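I have wanted a longer lens for the pond ever since we moved out here, and this spring I finally gave in and bought the Hovo 413, which is the spotting scope the fellow at the feed store kept steering me toward. I've had it out nearly every morning through July now, so I feel ready to tell you what I think of it (and I do go on, so get your coffee).

First, the good. The view through this thing is just lovely! I can sit on the back step with my slippers on and watch the wood ducks clear across the water, and I can see the little drops on their backs when they come up from a dabble. My old binoculars never came close. The focus wheel is big and rubbery and turns easily with cold fingers, and the eyepiece twists out far enough that I can keep my glasses on, which matters a great deal to me.

It is heavier than I expected, though. I weighed it on the kitchen scale and it came to 51 ounces with the caps on, and you feel every one of them by the time you get down to the marsh at Varela. I started out using the small Gedico tripod we already owned and it wobbled whenever the wind picked up, so I would plan on buying something sturdier if you don't have one.

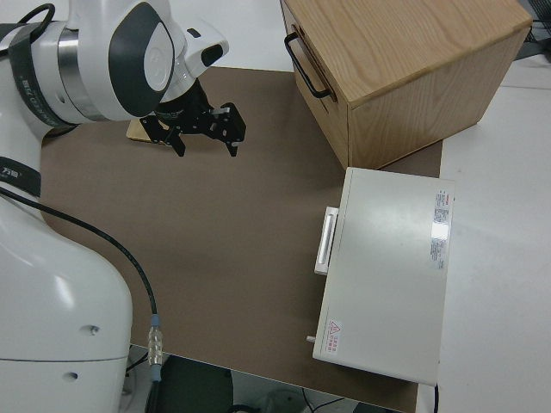

White arm, black gripper, fingers pointing down.

Now for the phone adapter, which comes in the box and is made by Sestus. I wanted so badly to love it. Getting the phone lined up with the eyepiece takes me a good long while, and the green heron has usually moved along by then. When it does work, oh my, the pictures are worth it. I got one of a kingfisher with a minnow crosswise in his bill that I've had printed for my sister. But I have close to 2000 photos on my phone from this summer, and a great many of them are a black circle with a bit of cattail in it.

The carrying case is fine. The zipper sticks at one corner and the strap could use more padding.

I paid 90 dollars less than the regular price at the end-of-season sale, and at that price I'm very happy. At full price I would still buy it, I think, but I'd grumble a little. Four stars from me, and I'll add a note once I've had it out for the fall warblers.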